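# Budgeting for handheld grippers: buy, print, or wait?

**tmarsh_lab** — original post, 9th April

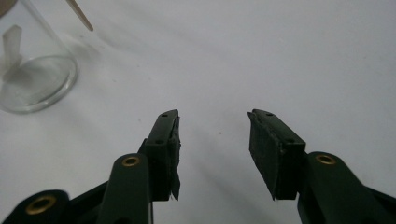 *Dark green fingers, brass eyelets, black foam pads. Glass jar at upper left.*

I'm putting together an equipment request for a small data collection setup and I'd like a sanity check from people who have bought this kind of thing before. We have one gripper of the type in the photo. The plan is to go to 11 of them by November so we can run several stations at once. Tasks are small bench items: jars, sticks, lids, scoops, folded cloth. No arms in this request. The arms are a separate line and a separate argument.

What I have priced so far:

- Printed finger linkages and bodies, done in house
- Eyelets and pins
- Foam for the pads
- Camera and mount for each unit
- Spare fingers, one set per unit

Our parts cost comes to $139 per unit without the camera. Ammont quoted us for finished units and the price was more than four times that, but they arrive assembled and matched. My boss, Aparecida Macedo, wants a single number and doesn't want to hear from me again until next year's request. So my questions are:

1. Is one set of spare fingers per unit enough?
2. Does anyone budget for pads as a consumable, and how often do you replace them?
3. Would you print 11 or buy 11?

---

**gus_fixtures**

Pads first. Look at the edges on yours. The foam on the left finger is ragged at the bottom and both pads hang down below the block. Foam cut with scissors looks like that, and so does foam that has seen some use, and I can't tell you which from a photo. Either way I'd put pads down as a consumable and I'd buy a die or a cutting template so they all come out the same size. The right one looks wider than the left from here. Could be the angle, but measure it.

We change pads every 16 sessions whether they look bad or not. Sheet foam is cheap. What costs you is someone sitting there peeling adhesive off the blocks. Put labor in for that.

---

**tmarsh_lab**

They're hand cut, yes. I'll measure. I hadn't thought of labor for pads at all. What do you allow?

---

**gus_fixtures**

15 minutes a unit, including the cleanup with alcohol and checking that the two faces meet flat. You get quicker with practice but I wouldn't budget for quicker.

---

**pellworth**

I'll disagree with the whole idea of printing 11. We did it. The first three were fine. After that we had changed filament, someone had changed the slicer settings, and by the end the fingers closed to slightly different widths. Every unit needed its own calibration file and people kept picking up the wrong one. We ended up scrapping four bodies.

If your boss wants one number and no more emails, buy them. The quote looks bad next to $139, but your $139 has no assembly time in it, no failed prints, no machine time. Add those and tell us what you get.

---

**rk_benchwork**

pellworth, was that a problem with printing or a problem with nobody owning the print settings? We printed ours over one week from one batch of material and they match well enough that we share a calibration. The trick was ordering all the filament at once and locking the profile.

I would still buy if I needed them next month. With a November deadline there is plenty of time to print.

---

**pellworth**

Fair point on the settings. But that's what happens in a place where four people use the printer. If tmarsh has one person who will do all of it start to finish, fine. I didn't have that person.

---

**tmarsh_lab**

It would be me and a part-time student. The student is good but leaves in summer.

---

**pellworth**

Then you have until summer, and I'd plan it that way.

---

**dunmore_ops**

Coming at this from the purchasing side. A few things that get missed on requests like yours:

- **Shipping and duty.** If Ammont ships from overseas, ask for the delivered price. We got burned on this with Hegde, where the freight was a separate invoice and it landed in a different quarter.
- **Spares with the order.** Vendors will usually throw in finger sets or discount them if they're on the same PO. If you go back later for two fingers you pay full price plus the minimum order.
- **Consumables on a separate line.** Some places won't let you buy foam and tape against an equipment code. Check before you submit.
- **Bench stuff.** Nobody puts in jars, trays, mats, lights. It adds up, and if you're running several stations you want the same surface at each one.

On the last one, your surface in the picture is plain white. Is that a table or something laid over it?

---

**tmarsh_lab**

Something laid over it. We use white sheet board and it marks easily, so I was already going to ask for extra. Good point about having it match across stations. We have been using whatever glassware was around, and I suppose that has to be bought in sets too if we want the stations to be comparable.

---

**rk_benchwork**

Depends on what you want the data for. I'd argue against matching everything. If all the stations have the same jar on the same white board you'll have a lot of recordings of one jar. Buy mixed glassware, it's cheaper anyway. Thrift store, if your purchasing people allow it.

Same surface, no. I'd buy three or four kinds.

---

**dunmore_ops**

I'm talking about replacement and cleaning. If it's all the same you stock one thing. I take the point on variety, that's outside my area. But thrift store receipts are a headache here and I'd expect them to be a headache anywhere with an auditor.

---

**gus_fixtures**

Clear glass is worth keeping in the set in any case. It's hard for the cameras and you want some of it. Budget for breakage, though. Foam pads help but people still set things down too hard.

Back to question 1. No, one set of spares isn't enough. The part that goes on ours is the link around the eyelet, where the pin works on the plastic. The fingertip block almost never breaks. So I'd rather see you hold two sets of links and a half set of blocks than full finger sets. If you print in house this is easy. If you buy from Ammont, ask whether they sell links separately. Zotard does not, or didn't when we asked. You had to take the whole finger.

---

**tmarsh_lab**

Useful, thanks. Do you use eyelets or bushings in yours? I've seen people say the eyelets are the weak spot.

---

**gus_fixtures**

Eyelets. They're fine if the hole is printed slightly under and reamed. They walk out if the hole is loose. Bushings last longer and cost more, and you'd have to change the link design. I wouldn't do that on a first batch of 11.

---

**hallie_v**

Has anybody said to buy fewer? I run a group a bit bigger than what's described and we went from two units to eight in one go. Half of them sat in a drawer for months. The limit was people. You need an operator for every gripper, and someone to reset the table and check the recordings. If you can't staff 11 stations, then 11 grippers is just a lot of things to calibrate.

I'd ask for five now with the full spares and consumables, and put the other six down as a second phase with a date on it. Finance people like a phase.

---

**dunmore_ops**

Some do. Others cut the second phase the minute they see it. If there's a real chance the money goes away, ask for all of it.

---

**hallie_v**

True, and tmarsh would know that better than we do. But ask for the operator hours on the same form. I've watched equipment get approved and the hours turned down, and then you look bad for not using it.

---

**pellworth**

Agree with hallie on hours. That was the other half of our problem, if I'm truthful.

---

**tmarsh_lab**

OK, I've been moving numbers around today. Where I am:

- Print, with all material bought in one order and one locked profile. Student and I build the batch before summer.
- Two purchased units from Ammont as a reference, so we have something to compare the printed ones against. The other nine printed, which still gets me to 11.
- Spares weighted toward links, the way gus described.
- Foam, adhesive and alcohol on their own line, with the pad changes costed at 15 minutes a unit.
- Cutting template for the pads.
- Surfaces in several colors, mixed glassware, a breakage allowance.
- Operator hours on the same form.

Cameras are still open. I have one quote and I don't like it.

---

**rk_benchwork**

Two different kinds of hardware in one fleet is going to annoy you. The bought ones won't share a calibration with the printed ones. I'd go all one way.

---

**gus_fixtures**

I like the two reference units. Just don't mix them into the daily rotation. Label them and keep them on their own shelf.

---

**rk_benchwork**

Then that's paying for two that don't collect anything, and the fleet is nine.

---

**tmarsh_lab**

Yeah, that's the part I have to decide. I might ask Ammont for a loan of one — they offered something like that in the first email and I ignored it. I'll write to them and post the delivered price when I have it. If anyone has a camera supplier who answers the phone, send me a message.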